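The dishwashing shift at Broltetti starts at 4 in the afternoon and ends when the pans are done. The company runs the kitchens for hospitals, two colleges and a string of office cafeterias, and it has spent the better part of a year telling its staff that a machine is coming to take over the worst of the work. The machine is an arm with a two-finger gripper, supplied by a firm called Dritach. So far it has spent most of its life in software, practicing at a simulated sink.

I went to see it in April, in a back office above the main kitchen. Downstairs, steam was coming out of the pass-through and a radio was losing a fight with the extractor fans. Upstairs the room was quiet enough to hear a laptop. The dish area on the screen had a wire rack, a white sink, a plain gray counter and none of the noise.

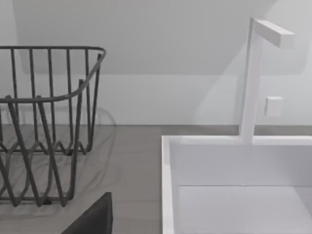

Rosalba Cocco wanted to know who had been asked about the pans. The plates were never the problem, she said, plates are the part of the night when you can think about something else, and if the arm takes the plates then what is left for her is eight hours of burned trays.

Her complaint deserves more attention than it has had. Broltetti's pitch to its 22 dish staff is that automation will remove the dull part of the job and leave them the skilled part. Anyone who has worked a sink knows that the dull part is also the rest. Take it away and the shift gets harder, even if the hours and the pay stay put. The company has promised that both will, though when I asked for the promise in writing I was sent a slide.

The numbers on the slide were about the software. The arm had completed 4,000 practice runs, it said, under a heading about readiness. A run could be almost anything: reaching for a rack, moving a flat object, stopping where it was told to stop. I asked how many of them involved a plate with food on it and got a long answer about transfer to real conditions. The short answer, as far as I could work out, was none yet.

I don't think anybody upstairs was being dishonest. Practicing in simulation is cheap, nothing gets broken, and an engineer can reset a bad attempt in a second. What bothers me is how quickly the results travel. By the time a count of practice runs has passed through a sales deck and a regional meeting, it has become a reason to leave a vacancy open.
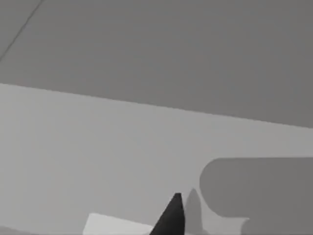 That is already happening. Three people left the night crew over the winter and their places have not been filled. Managers call this a pause. Augustina Kpodo, on the same crew as Cocco, calls it doing the robot's job until the robot shows up. She now covers the end of the line as well as the racks, and she gets home around 18 minutes later than she used to, which means the later bus.

There is a precedent nearby. Piras, the laundry contractor across the road, brought in a folding system under the name Mimance and told its workers much the same story. It folds sheets well enough. It also needs someone to feed it, flatten what goes in and pull out what jams, and that job pays less than folding did — on the grounds that it takes less skill.

Broltetti says its own case is different and that retraining will be offered. I asked what the training was for. "Working alongside," the manager told me. Cocco had been given the same phrase, and had asked alongside what, exactly, and at which end of the sink she would be standing. She was told the layout had not been settled.

The first arm is due to be bolted down before the end of the year. The staff have asked for a meeting before then, with the pans on the agenda. They are still waiting for a date.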